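How a Robot Learns from Examples

Reading time: 3 minutes
Last updated: August 2020

Children learn many skills by watching and then trying for themselves. A robot can learn in a similar way, but it needs a very large number of examples. At the Tandach Learning Centre, our staff gather these examples for a project named Mirkard.

Much of the work takes place inside a computer program called a simulator. It draws a pretend room, with a pretend robot and pretend objects. Nothing in it can be broken, and the room can be set out again in a moment. A person guides the robot arm by means of a hand control, and the computer keeps a record of every movement. One complete try is called an example. In the kitchen room, the arm may begin with its gripper open over an apple on the marble worktop.
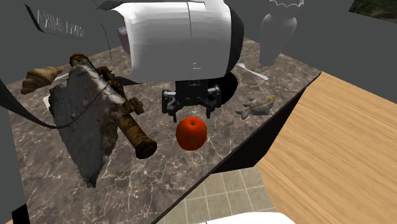
What is kept in an example?

Each example has two main parts. The first is a set of pictures, which show what was in front of the robot. The second is a list of the movements that the person chose. The learning system studies both parts together – the picture and the movement that went with it – and looks for patterns.

The Mirkard collection holds 2250 examples from 28 pretend rooms. Of these, 409 come from kitchens. Staff check each one before it is added, and a try that went wrong is given a label saying so.
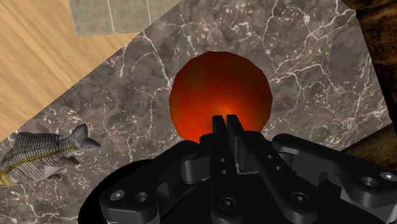
A learning system must also find out which parts of a picture matter for the task. If the instruction is to pick up something round and red, the system has to link those words with the right shape. The ball shape in front of the two black fingers has a fish lying on the same marble, and the fish should be left where it is. For this reason the objects are moved to new places between examples, and the colours of the room are sometimes changed as well.

When the examples are ready, the system practises with them for 6 days. It is then tested in a room that it has not met before. The results are stored with the collection, and staff use them to decide which examples to gather next.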